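Subject: Re: [slowtrains] Night train to Tatetti, worth it with kids?
To: slowtrains list

> We're thinking of taking the overnight from Imska to Tatetti in July
> instead of driving. Two kids, 6 and 9, neither has ever slept on a
> train. Has anyone on the list done it lately? Mostly wondering about
> the bunks, the food, and whether we'd be wrecked the next day. Also
> is it true you have to change at Rathjen now?

Oh, do it! We came back from that exact trip last summer and my two still bring it up at dinner.

First the Rathjen question. You don't change, but the train gets split there, so make sure you board the front half. The rear cars go off to Clulley and the signs on the platform at Imska are small and easy to miss. We watched a family with a huge pile of luggage running the whole length of the train in the last couple of minutes. The car number is printed on your ticket under the fare, in tiny type. The split itself happens a bit after midnight and there's a good solid clunk when they uncouple. My older one had begged to be woken up for it, so I did, and we stood in the corridor in our socks with our noses on the glass. Best part of the trip for me too, I'll admit!

Bunks: get a four-berth compartment and pay for the whole thing if you can stand it. It was 200 for all of us, bedding included, and the kids got the top ones. There's a strap that hooks to the ceiling so they can't roll out. The mattresses are thin and a little narrow for a grown adult with shoulders (mine, anyway), but they're clean and the sheets come sealed in a bag. The pillows are the weak spot. They're flat as a pancake, so bring one from home for each kid. It also helps a lot with the falling asleep part, having something that smells like their own bed. 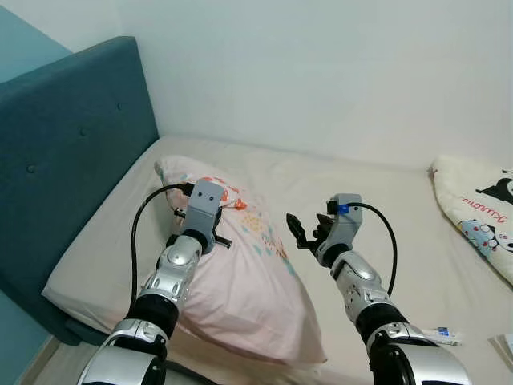 Food is simple. There's a cart that comes through early in the evening with soup, rolls, cheese and a really good plum cake, and then it doesn't come back until breakfast. Buy more cake than you think you need. Tap water on board isn't for drinking, so fill bottles at Imska, there's a fountain by the ticket windows.

As for being wrecked: a little, yes. The kids slept from Rathjen on and woke up when the line comes out along the lake, which you want to be awake for anyway. It's on the left side going toward Tatetti and it goes on for a good 20 minutes, with the mist coming off the water and the little boathouses. I got maybe half a night. A nap after lunch fixed it. I'd plan nothing bigger than a swim on the first day.

Two small things I wish we had known. The window blind in compartment 19 was stuck halfway, so ask the attendant to check yours before the train leaves, while there's still somebody around with a screwdriver. And the bathrooms are much nicer at the end of the car by the attendant's seat.

The station at Tatetti has lockers now, big enough for a family suitcase, so you can drop everything and walk straight down to the harbor for breakfast. Get the pancakes with sour cherries at the place with the green awning.

Please write back to the list when you've been, I'd love to hear if they still do the plum cake. And if anyone has taken the Clulley half, tell us what it's like! I've been staring at that branch on the map all winter.

Happy travels,
a fan of the top bunk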